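Product testers wanted: Hanero hand-held gripper kit

Location: Drollport, Unit 202
Hours: mornings from 9 am or afternoons from 1 pm
Type: casual, paid by the session

Hanero makes a pair of hand-held grippers that let a person show a robot how to do small jobs at a table. You squeeze the trigger, the jaws close, and the kit records the movement of both hands. Customers then use the recordings to train their own arms. We are getting the second version of the kit ready for sale and need people who have never used it to put it through ordinary work.

We are looking for testers to start in October. You don't need a technical background. People who have worked in kitchens, mail rooms, sewing or retail have done well with the first version, and so have people who haven't worked in any of those.

What you will do

Each session runs for three hours with two breaks. You will be given a task card and the things listed on it, and you will repeat the task until the card is finished. Current cards include opening and closing small drawers, putting stationery away, folding cloths and moving cups between trays. At the end you fill in a short form on grip comfort, trigger weight, cable length and anything that annoyed you. Please be blunt on the form. The trigger on the new version is lighter than the old one mainly on account of tester complaints.

We plan to collect 3000 finished tasks before the kit goes on sale, and 1000 of them need to come from new users.

What we need from you

You must be 18 or older and able to work in Canada. You should be comfortable using both hands at the same time for up to 40 minutes. Left-handed testers are very welcome, as we don't have enough of them. Tell us if you have had a wrist or shoulder injury in the past year and we will talk through which cards would suit you.

Wear whatever you like on top, but leave bulky rings and bracelets at home. Long sleeves are fine.

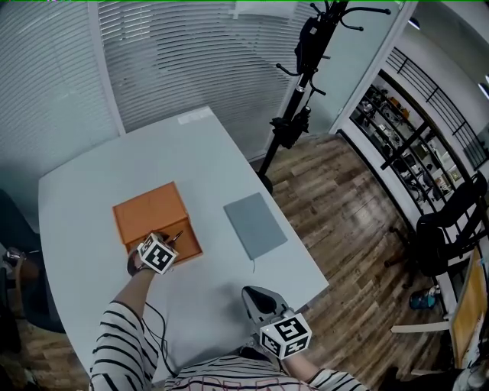
Pay and bookings

Testers are paid for the full three hours even if the kit breaks down partway through. Payment goes out every two weeks through Bronum, our payroll service, and you will need to set up an account with them before your second session. Parking behind the building is free after you enter your plate number at the front desk.

You can book up to four sessions a week. Cancel by 5 pm the day before so we can offer the spot to someone else.

How to apply

Send a short note through the Hanero careers page quoting job number 2069. Include your dominant hand, the times you are free and a phone number. A resumé is optional. We reply to every note, usually within a week, and new testers start with a paid one-hour trial.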